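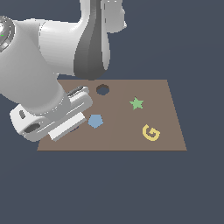 线路图底色与色名规范:讲稿备注
主讲:Tomomi Hosoda
2020年1月17日

开场(两分钟)
先报题目,再说范围。今天只讲Bustmont公交线路图改版里的底色、填色和色名,不讲字体,字体部分由Prevow另行汇报。印刷样张放在讲台左侧,讲完可以传看,请不要折。

一、旧图的问题
旧版线路图以纯白为底,全网214个站点,线路用饱和色区分。投诉集中在两处:候车亭灯箱内底色过亮,细线发虚;淡色线路在白底上读不出来。现场核对时,黄色支线在灯箱里基本消失,在折页上尚可辨认。
这里停一下,翻到灯箱与折页的对照表。对照表上的数值是明度,不是亮度。上次有人问过两者的区别,如再问,答:明度是相对于参照白的知觉量,亮度是仪器测得的物理量,单位坎德拉每平方米。

二、底色的选择
参照白的明度为100。新底色定在68,偏暖灰,低饱和。选这个位置,上下都留有余地:白色文字框可以压在上面,深色线路也不必加描边。
中性底色有一个常见误解,以为灰就是没有色相。大面积灰底略偏暖或略偏冷,都会改变相邻浅色的观感。Priedītis纸厂送来的两种未涂布纸,仪器读数差别很小,并排放置时一眼就能分开。验收时纸样必须与填色一起看,单看纸样不作数。
明暗过渡也要提。灯箱内灯管排布不匀,底色会出现渐变,读者会把渐变误认为分区填色。
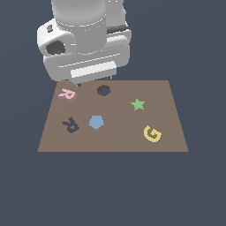
图1 浅灰圆柱面:左侧较亮,向右渐深。

讲完渐变,说处理办法:分区边界一律加细线,不单靠底色差。细线宽度见附表,不在现场念。
有人会建议干脆取消分区填色。票价区仍需标示,取消后要在每个站名旁加数字,拥挤路段放不下,试排过,结论见会议记录六月那一份。

三、浅色填充
浅蓝用于水面和轮渡码头。旧图里浅蓝与白底之间差异过小,河道要靠描边才能看见。换成暖灰底以后,描边可以去掉,河道形状由色面自己给出。注意浅蓝的面积不能太小,小于站点圆圈时,色相很难判断。
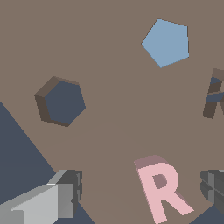

图2 灰褐底上的浅蓝五边形。

接着讲色名。规范里每个颜色只有一个中文名和一个编号,施工单位Hetura在返工单上写过“天蓝”“粉蓝”“水蓝”,指的是同一个油墨。今后返工单只填编号,色名仅供口头使用。
编号共6组,每组从浅到深排列。编号之间留空位,以后加线不必重排。

四、浅黄与字形
浅黄是最麻烦的一个。它本身明度高,在白底上靠色相支撑,在灯箱里色相又被冲淡。新方案中浅黄不再用于细线,只用于较大的字形标记和换乘框。字母标记的开口要留足,G与C、O在远距离下容易混淆,支线编号避开这三个字母同时出现。

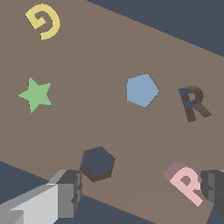
图3 浅黄色字形块,近似“G”。

色觉差异的部分讲慢一些。红绿混淆的读者主要依赖明度差,所以任何两条相交线路的明度必须错开。蓝黄混淆较少见,但浅蓝和浅黄明度接近,不安排在同一换乘站相邻出现。模拟软件只用作初筛,最终以真人核读为准。

五、验收步骤
样张在标准光源下平放,观察角度固定。先看整体,再看换乘站,最后看图例。图例与图面颜色不一致的,整批退回,不做局部修补。灯箱样张另需在夜间现场看一次,关闭邻近广告灯箱。
褪色检查暂定每年六月进行一次,朝西的候车亭优先。

答问预备
问成本:油墨总用量上升,专色版减少,详细报价不在本次范围内。
问手机版:屏幕图使用另一套数值,编号相同。
问旧图何时撤换:随灯箱检修逐站更换,折页用完为止。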